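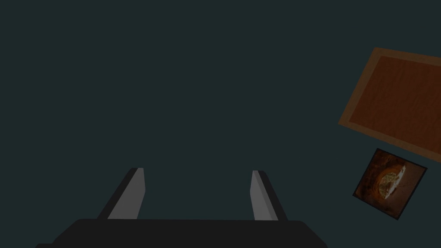
Bring back the printed bus timetable. I mean the paper one, folded, in the rack by the driver, free. Gerkham got rid of it in January and I have been mad since January.

The company line (Weketti runs our buses now, has for a few years) is that everybody checks the app. Fine. I check the app. I checked it this morning at 7:40 standing on Ondrejka Street and it told me the 58 was four minutes away, and then four minutes away, and then it was gone off the screen like it had never been scheduled. Was it late? Canceled? Did it go by on the other side of the hedge while I was poking at the phone? No idea. A timetable would not have told me either, I know that. But a timetable would have told me when the next one was supposed to come, and the one after, and the last one home, all at once, on one sheet, without a login.

That's the part people skip over when they call this nostalgia. An app answers one question. When is my bus. A timetable answers the ones you hadn't thought to ask. You see that the evening buses thin out after 7. You see there's a bus to Judulow you could take instead and walk back from the mill end. You see the whole shape of the day and you plan around it, and after a month you don't need the paper anymore becuase it's in your head.

My mother had the old 9 memorized for twenty years. Twelve past and forty-two past. She could have told you in her sleep.

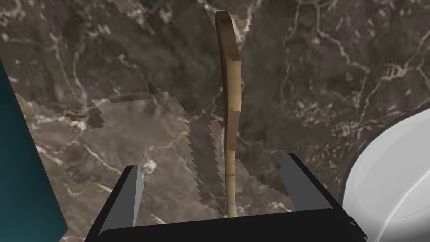
And when a route is in people's heads, they use it. I really believe this. A bus you have to look up is a bus you take when the car is in the shop. A bus you know is part of the town, same as the pharmacy.

The cost argument. Okay. Printing costs money, and the leaflets go out of date, and some of them end up on the floor. I've picked them up off the floor. But I went to the meeting where this was supposedly discussed and the savings were never given as a number. Just "significant." If it's significant, say it. I asked for the figure in writing and got a link to download the app.

Then there's who gets left out, and I want to be careful here because the easy version is old people, and plenty of old people are better with their phones than I am. It's also kids. It's anyone whose battery dies at 4 in the afternoon, which is me. It's the guy with a cracked screen and no data till payday. Visitors too - people get off the train, look around for something to read, and find a square code on a pole that's been rained on and half peeled. Then they call a cab.
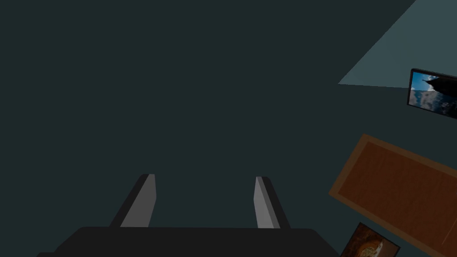 Gripper fingers set apart over a dark teal-green surface.

I'll give the other side what it's due. Live times are good. On a freezing night, knowing the bus is really coming is worth a lot, and no leaflet can do that. Service alerts, also good, when somebody remembers to post them. I'm not asking for the app to be switched off. Have both. Lots of towns have both and the sky stays up.

What bothers me more than the money is what happens once there's nothing printed. A printed timetable is a promise. They put their name on it, and if the 6:10 stopped running you could hold up the paper and say, where is my 6:10. Now the times just change. I'm fairly sure the Saturday service to Judulow got shorter this spring, and I can't prove it, because the old times aren't anywhere. I looked. No archive, no PDF, the page says "your journey starts here" and wants my location.

So some of us have started writing our own. Pencil, index card, a week of standing at the stop and noting down when things show up. A card for the 58 is taped inside the shelter on Ondrejka Street right now, if it hasn't been taken down. The handwriting is terrible and one of the columns is probaly wrong.

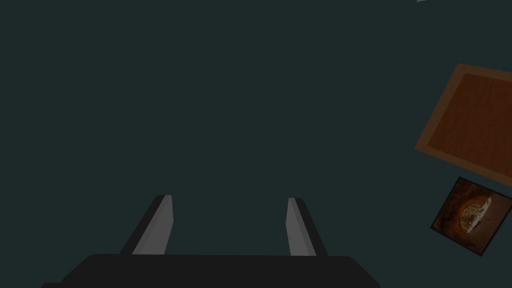
Left gripper finger, light gray inside, darker along the outer edge.

It's been copied, too. I saw a photo of it on somebody's phone on the bus last week, which I guess makes it an app.

What I'd like is small. One sheet per route, black ink, cheap paper. Times on the front, map on the back if there's room. A date printed in the corner so we know which one is current. Put them on the bus and at the library desk. And post the full timetable at every stop with a shelter, behind the plastic, in the frame that is already there and currently holds an ad for Weketti.

Comments to Weketti go through the app, by the way. Under "More," then "Help," then you scroll.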